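11 January 2020

Glaze tests, cone 6, second round

Opened the kiln this morning and I am so pleased with this one! The Tanoli white finally broke over the carved edges the way it did on that single lucky tile from November, and it did it on every tile in the front row, so I think I can stop calling it luck.

Setup, before I forget. All tiles are the Hedari buff stoneware, rolled thin, bisqued together, sanded lightly on the back and wiped down. Base glaze mixed from the last of the big bucket plus a new batch, sieved twice. I had been sieving once. The second pass caught a surprising amount of grit, mostly dried crust off the bucket walls, and I bet that's where the pinholes in round one were coming from.

Dip times: three seconds for the front row, five for the middle, and two quick dips with a pause between for the back row. Three seconds wins easily. The five second tiles went cloudy and a bit fat at the bottom edge, and two of the double dips crawled away from the corners. One of those has a bare patch shaped like a thumb, so maybe that's me and my greasy hands. Wipe tiles again before dipping, and hold them by the foot!

Firing: slow through the early part, then medium up to temperature, then I added a 40 minute hold on the way down. This is the big change from last time and I'm convinced it's what brought out the little crystals in the iron wash. They're tiny, you need to tilt the tile under the lamp, but they're there and they're gorgeous. Kind of a frost over rust. Total firings on the controller now reads 3342 if anybody is keeping the log up to date (the paper log stops well short of that, somebody please fix it, could be me).

Witness cones: bottom shelf perfect, top shelf a hair soft. Same as always with this kiln. I'd put the iron tiles low next time and leave the top for the clear glaze, which doesn't seem to care.

The blue from Plodeo is the one disappointment. Lovely in the jar, dull gray on the tile. I tried it over the white and under the white and liked it a tiny bit better under, where it bleeds into a soft halo. Going to try it on porcelain before giving up, I have half a bag left from the mugs.

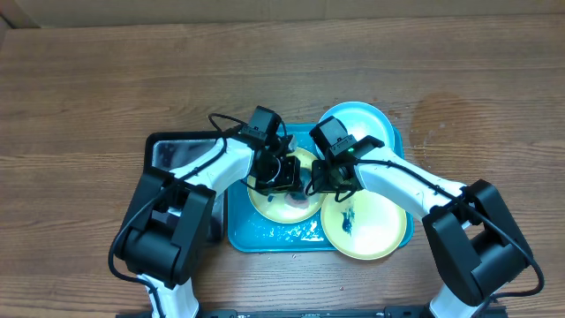

Numbers on the backs: please keep using the iron pencil. The underglaze marker burned out on four tiles and I had to work out which was which from the shelf sketch. Took me most of my coffee.

Next round, for me or whoever gets to the kiln first:

White at three seconds on a curved surface, small bowls if we have any bisqued. Flat tiles flatter everything and I want to see it run.

Iron wash at two strengths, same 40 minute hold, then one more firing with the hold stretched to 65. If the crystals grow I will be unbearable.

Blue under white on porcelain.

Ask Plenham if they still carry the coarser silica, the label on our bag is gone and I'd like to know what we've been using.

Good tiles are on the windowsill shelf, left side. Rejects are in the crate under the wedging table, help yourself if you want something to grind on. Kiln is still warm on the lower shelf so leave the lid propped until evening.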